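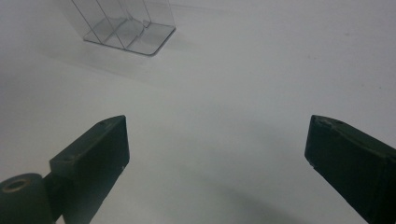

The Clemport rulebook for robot training data now runs to 400 clauses, and I have read them all, which may be more than its sponsors at Lorkberg did. Clause 7 wants the work surface "representative." Of what? A white table is fine by the rule. So is a kitchen after a birthday party.

Clear plastic gets one line. Anyone who has tried to teach a machine to find a see-through edge on a pale background knows it deserves a chapter. Wilmer Agudelo asked for one in February and was told to wait for the next revision.

Meanwhile worn fingertips on a gripper pass without a word. I'd trade half the book for a page on when to replace them.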